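Capítulo 3
El brillo y otras molestias: introducción a la reflexión de la luz

Casi todo lo que sabemos del mundo nos llega rebotado. La luz sale de una lámpara, tropieza con las cosas y, si no tiene nada mejor que hacer, acaba en nuestro ojo. A este trámite lo llamamos reflexión, y ocupará las próximas 20 páginas -- el lector sabrá perdonarlas.
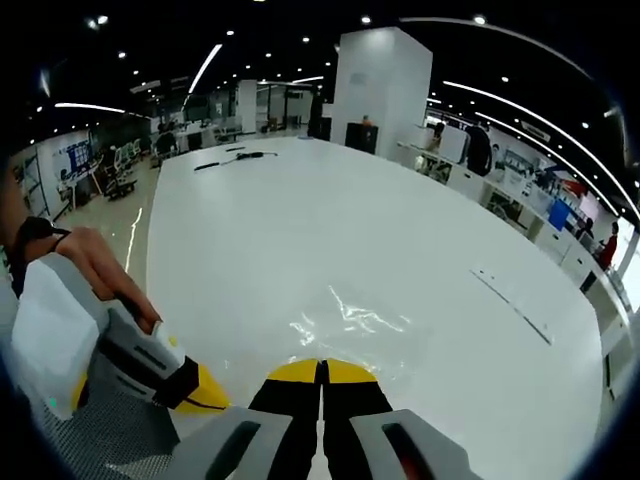 Conviene distinguir dos casos. En la reflexión especular, la superficie es lisa y cada rayo sale con el mismo ángulo con que entró, como un funcionario puntual. En la difusa, la rugosidad reparte la luz en todas direcciones. La mayoría de las superficies se niega a elegir: una mesa blanca y brillante difunde luz suficiente para que la veamos blanca y, además, devuelve en vetas el reflejo de la iluminación del techo. El fabricante de barnices Bonora vende ambas conductas en el mismo bote, con el nombre de «satinado».

Para medir el fenómeno se emplea el brillómetro. El modelo Stindeler 629, que usaremos en los ejercicios, ilumina la muestra con un ángulo conocido y recoge lo que vuelve.
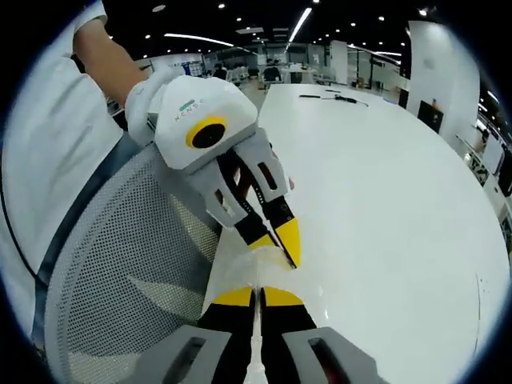 El resultado es un número, y los números tranquilizan mucho, aunque dependan del ángulo escogido. En el taller de esmaltes de Karkach discutieron ocho meses por una baldosa que era mate por la mañana y brillante a las tres de la tarde. La baldosa, hay que decirlo, no había cambiado. La ventana estaba al oeste.

3.1 La ley de la reflexión

Llamaremos normal a la recta perpendicular a la superficie en el punto de incidencia. Todos los ángulos de este capítulo se miden desde ella.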